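Máté Vörös lays out storage for the parts room at Rokach in Brernordale. He prefers open shelving.

"A closed cabinet hides a bad layout," he said. "Blue slotted posts, a flat top, casters. I can move the unit when the floor marking changes."

The top shelf takes trim and covers. Small parts go below in green crates with a white label area.
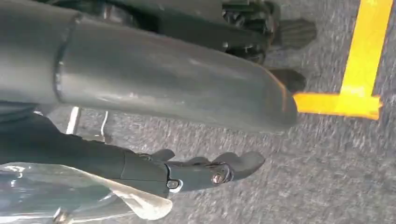
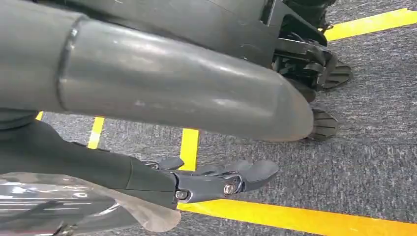
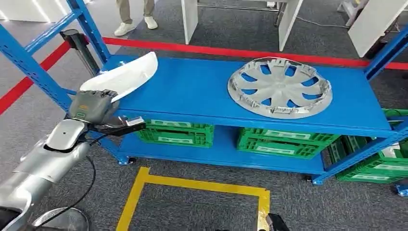

## Labels and crates

Vörös caps each crate at 20 parts. "At 658 part numbers, the label has to carry the work."

Hubcaps stay out of the crates. "The clips on the rim catch. Lay it flat, face up, one deep."

The layout is reviewed every April with Paora Fairweather from receiving.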